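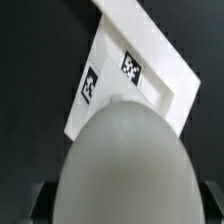 Estimating a Tray Pose from Two Markers with a Wrist Camera

Print this page | E-mail this page
Shares: 154 | Comments: 6

This tutorial covers the perception side of a tray approach: finding the markers in the wrist camera image, turning them into one tray pose, and handing that pose to the motion planner. It assumes the arm is already running, the wrist camera is publishing images, and you can jog the arm by hand from the pendant or the desktop client.

The tray in this setup is white, with a raised rim and a recessed pocket, and it carries two square black-and-white markers. It sits on a dark surface. The dome at the end of the tool takes up a large part of the lower half of the wrist view, and it covers part of the tray on a close approach. Much of the work below is about keeping that from spoiling the pose.

We use Cloltari for marker detection and pose fitting and Nurnico for planning. If you use other packages, the steps are the same but the parameter names will be different.

What you need

- A calibrated wrist camera. Focal length, image center and distortion should all be in the camera file.
- The transform from the camera to the tool flange (the hand-eye calibration).
- The measured side length of each marker, taken across the outer black square and leaving out the white border.
- The position of each marker on the tray, measured from one tray corner.
- Cloltari and Nurnico installed and able to see the same transform tree.

Step 1. Write the tray file

The tray file tells the detector which markers belong together. Pick one outside corner of the tray as the origin. Run the x axis along the long side and the y axis along the short side, with z pointing up out of the tray.

For each marker, enter the ID, the side length in meters, and the position and rotation of its center in the tray frame. Our file looks like this:

object: tray_a
markers:
 - id: 154
 size: measured side length
 pose: x, y, z, roll, pitch, yaw
 - id: 241
 size: measured side length
 pose: x, y, z, roll, pitch, yaw

Replace the words with your own numbers. Measure with calipers if you have them. An error in the marker spacing does not show up as a detection failure. It shows up later as a pose that shifts when one marker drops out, and it can take a long time to trace back.

Check that the two IDs are different. If the same marker was printed twice, the fit will still run and will give you a pose that flips between two answers.

Step 2. Mask the tool

Parts of the tool that ride along with the wrist camera always land in the same place in the image. You can draw the mask once and leave it alone until the camera or the tool is changed.

Move the arm so the camera looks at a plain background and save one image. In the mask editor, outline the dome first, then the dark angular parts in the two lower corners. Leave a margin of 5 pixels outside the edge you can see. Save the mask as a one-channel image the same size as the camera image.

The mask does two jobs. It stops the quad finder from wasting time on the edges of the tool, and it lets you reject a marker that is partly covered. Set reject_if_masked to true. With this setting, a marker is dropped as soon as any of its four corners falls inside the mask. A marker with three good corners and one guessed corner is worse than no marker.

If your tool has moving fingers, draw the mask with the fingers at the opening you use for the approach.

Step 3. Set the exposure

White plastic, white paper or white paint on a dark surface will fool auto exposure. The camera averages the whole image, sees mostly dark, and opens up until the rim of the tray is pure white. The white border of a marker then bleeds into the black square and the corners move inward.

Turn auto exposure off. Point the camera at the tray from the normal approach height and lower the exposure until the brightest part of the rim is just under full white. The dark background will lose its detail, and you can ignore it. Then look at the black part of each marker. It should be even, with no gray haze over it.

Also check how the images are sent. Heavy compression leaves small square steps along slanted edges where bright meets dark, and the corner finder will happily lock on to those steps. Use raw images for detection if the network can carry them. If it can't, raise the quality setting and save the compressed stream for the operator display.

Step 4. Run the detector and check each marker

Start the detector with the tray file and the mask loaded, and turn on the debug view. Jog the arm until both markers are in view. The debug view draws an outline on each marker it accepts and prints the ID beside it.

Check these things before moving on:

- The outline follows the edge of the black square and does not wander on to the white border.
- The ID is steady. A flickering ID usually means the marker is too small in the image.
- The axis drawn on each marker points up out of the tray. If it snaps back and forth, you have the two-solution problem described in the next step.

A marker seen at a steep angle covers fewer pixels from front to back than from side to side. Set min_side on the shortest side of the outline and not on the area, or a thin, stretched marker will pass the test and give you a poor tilt.

Step 5. Fit one pose to both markers

A single flat marker, small in the image, often has two tilts that match its four corners nearly as well. The solver picks one, and a little noise can make it pick the other. Averaging two single-marker poses doesn't fix this. If one of them has flipped, the average is wrong too.

Set fit_mode to joint. The solver then takes all eight corners at once, using the marker positions from the tray file, and solves for a single tray pose. The distance between the markers fixes the rotation much better than either marker can.

Turn on the reprojection report. For every accepted image it prints the average distance in pixels between where the corners were found and where the fitted pose says they should be. If the error is large on one marker and small on the other, go back to the tray file and measure again. If it is large on both, suspect the camera calibration.

Step 6. Decide what happens when a marker drops out

As the tool comes down, the dome covers more of the tray, and sooner or later one marker goes behind it. You need a rule for this before you let the planner use the pose.

Ours is simple. While both markers are accepted, the pose is live and the planner may update the target. Once either marker is lost, the pose is frozen in the robot base frame at its last good value, and the rest of the approach runs from that. We do not fall back to single-marker poses on the way down.

For this to work the tray must not move after the freeze. If yours can slide, stop at the last height where both markers are clear and take a batch of images there. Use the median pose from the batch.

In Cloltari the settings are:

live_requires: 2
on_loss: freeze
freeze_frame: base
batch_size: 5

The freeze must be in the base frame. If you freeze in the camera frame, the target will travel with the wrist and the arm will chase it.

Step 7. Pass the pose to the planner

In Nurnico, add the tray as a collision object with its origin at the same corner you used in Step 1. Model the rim and the pocket as separate boxes. If you use one solid box, the planner will see any target inside the pocket as a collision and refuse it.

Set the approach as two moves. The first is a free-space move to a point above the target. The second is a straight-line move along the tool axis, at low speed. Only the second is allowed to enter the space between the rim walls.

Run it in simulation first with a recorded pose. Then run it on the arm with the target raised well above the tray, and compare the tool position with the real tray by eye from two sides. Lower the target in small steps.

Common problems

The pose is good from far away and drifts on the way down. The hand-eye transform is slightly off. Collect a new set of poses with more wrist rotation and calibrate again.

No markers found, but they are clear in the debug view. Check the marker family in the detector settings. Then check that the mask was not saved inverted.

The pose lags behind when the arm is moving. The image time stamp is being set on arrival. Use the capture time from the camera driver.

The planner reports a start state in collision. The tool model is probably too large at the tip. Compare it with the real tool and trim it.

The config files for this page are in the Ostrowski folder of the Grustateck repository, with a blank tray file you can copy.

Print this page | E-mail this page
Contact | Copyright Grustateck | Back to top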